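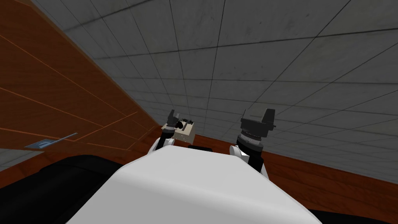 Can a machine put the shopping away yet? I've been asking that since my knees went, and this week I got the closest thing to an answer I've had so far, at an open afternoon put on by Pralleck, the small outfit out past the rail yard that is trying to teach robots ordinary chores. They do a lot of it in simulation first, so most of what we visitors got was rendered stills and run logs up on a wall. I liked the one where the robot has a small beige box tilted against its left gripper and the right one is standing there with its fingers up, holding nothing. I know that pose! It's me in the pantry doorway with a packet of rice in one hand and no idea where the rice goes.

Sorcha Tosh runs the chores side at Pralleck and she did most of the talking, very fast and with her coat still on. Her list of jobs has 16 things on it, all picked by asking people what they hated doing at home or in a shop. Putting groceries on a shelf, facing up cans so the labels point forward, clearing a counter, picking things up off the floor, that sort of stuff. Folding a fitted sheet was on there too, and somebody had drawn a little skull next to it.

So how's it going? Well, of the 16, she'd call five good enough to show people. That's in simulation. Over the summer they ran the box job (pick up a small box, carry it, set it down inside a marked area) 851 times on the computer with the newest version of the software, and 191 of those ended with the box somewhere it shouldn't be. I did that on the back of my parking ticket and it's better than three out of four going right, which sounds great until you picture your own kitchen after one in four things has gone astray. I said so. Sorcha said yes, that's exactly the conversation they have every morning.

I asked what goes wrong, expecting something very technical, and mostly it's the same stuff that goes wrong for a toddler. The grip is a bit off center and the box swings. Or it lets go too early. Or it gets a perfectly nice hold and then can't work out how to turn its wrist around to put the thing down flat. Apparently the picking up is the part people clap for and the putting down is the part that eats the year.

There was a fellow next to me, Ruaridh Skinner, who manages the stockroom at MacRitchie (the hardware and housewares place, I get my light bulbs there), and he was a lot less charmed than I was. He's got real shelves and real deliveries and he wanted to know about speed. One box, start to finish, takes their robot a bit under a minute when it goes well. Ruaridh said he has a kid on Saturdays — sorry, on weekends, he corrected himself, they've changed the rota — who can do a whole case of paint rollers in that time while looking at his phone. But then he stayed for the full two hours and asked more questions than anyone, so make of that what you will.
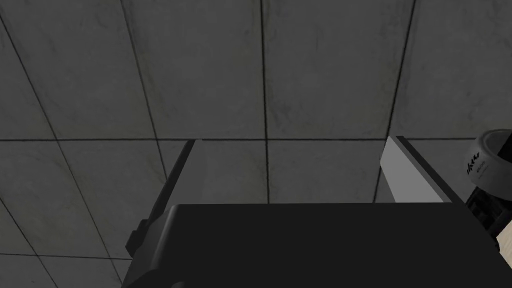

His other question was a good one, and it was about clutter. A stockroom is never tidy. You reach for one thing and there are three more beside it, and a person just sort of nudges past with the back of the hand without thinking. Sorcha told him they've started putting extra items into the practice rooms for that reason, and moving the furniture between runs, so the robot can't learn one layout by heart. The score drops every time they do it. She seemed pretty cheerful about that, more cheerful than I'd be.

I should say something about the simulation business, seeing as my neighbor asked me over the fence whether it's just a video game. Sort of, yes! The robot and the room are all worked out on a computer, and when it drops something there's no mess and no bill. They can run all night. The catch is that a pretend box doesn't have a dented corner or a sticky patch where the price label was, and so a thing that works on the screen can still fall apart in a real room. Lamduan Bunnag, the engineer who handles the move from one to the other, told me she trusts a simulated result about as far as she trusts a weather forecast for next week. She plans around it and still takes the umbrella.

Their first real-room trial is down for November, at a sheltered housing block called Jullutby. One shared kitchen, one robot, and a person from Pralleck standing within reach of the off switch the whole time. It'll be allowed to do two jobs, boxes onto a low shelf and boxes off again. No glass, no knives, nothing hot. A few of the residents have already been to look at the plans, and Jeanie Imrie, who lives on the ground floor there, told me she'd take it tomorrow if it could do the high cupboard. It can't do the high cupboard. She's got a step stool she's not supposed to use and she intends to go on using it.

What about price? I did ask. There isn't one, and Sorcha wouldn't guess, and I sort of respected that. The money for the trial comes through Clulska, a local grant fund, and it runs out in the spring.

My own feeling, for what it's worth, is that if you want a clean house this winter you'd better keep hold of the broom. I came out more hopeful than I went in though. When I went to one of these things a couple of years back the robot on show could wave and that was nearly all it could do, and I went home and complained at dinner. Now we're arguing over whether it's quick enough and whether it can cope with a messy shelf, and those are the same complaints Ruaridh has about his staff.

Pralleck is doing another open afternoon once the Jullutby trial has been going for a couple of weeks. You don't need to book, but the parking is terrible and the side door is the one that opens. Bring questions. Sorcha said she'd like some from people who do the cleaning for a living, and there weren't any in the room this time — so if that's you, please go, and ask her about the fitted sheet.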